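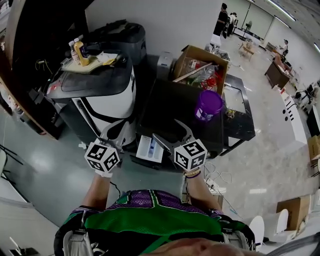
Reading time: 2 minutes

What's in the box? Sorting a jumble of stuff

Have you ever looked at a cardboard box packed with bits and pieces and wondered where on earth it all came from? Boxes like that are brilliant! Every one is a puzzle, and the puzzle is called sorting.

The box on top of the black cabinet has plastic items in it, and a wooden stick too. Then there's a purple plastic cup in front, a silver metal container beside it, and a yellow squeeze bottle with a white cap over on the tray. What a mix of colours! So how would you sort them?

You could do it by colour. Purple goes here, yellow goes there, silver gets its own spot. Colour sorting is quick and looks terrific, but a purple cup and a purple sock would end up in the same pile (and you wouldn't want to drink from the sock).

You could also sort by material, meaning the stuff a thing is made of. Plastic is light and can be squeezed or moulded into almost any shape. Metal is usually stronger and feels cold when you first touch it. Wood comes from trees, and if you look closely at a stick you might find thin lines called the grain. Paper comes from trees as well! Crumple a sheet and it stays crumpled, but a squeeze bottle pops back into shape when you let go. Try it at home and see.

Or you could sort by job. Which things hold something? A cup does, and so do a bottle, a tray, a tall rubbish bin and the cardboard box itself. We call these containers. Once you start looking for containers, you'll find them everywhere, even inside other containers!

Hajar Kamel runs the tidy-up club at Nesville library, and she likes to start with the question "What would you need this for?" Her club once sorted 121 objects in one afternoon and finished with 53 in the containers pile.

Cables are the trickiest things of all. Leave a long one in a heap and it loops over itself until you've got a tangle. To store a loose cable, make big, gentle circles with it and fasten them with a soft tie. If a cable is plugged in, or it goes to a power strip, leave it alone and ask a grown-up to help.

Now it's your turn!

Find a box or drawer at home that's full of odds and ends, and check that it's okay to empty it. Sort everything by colour first. Mix it all up again and sort by material, then by job. Did anything change piles? Draw your favourite pile and give it a name.

Words to know

Material: what something is made of.
Container: a thing that holds other things.
Grain: the lines you can see in wood.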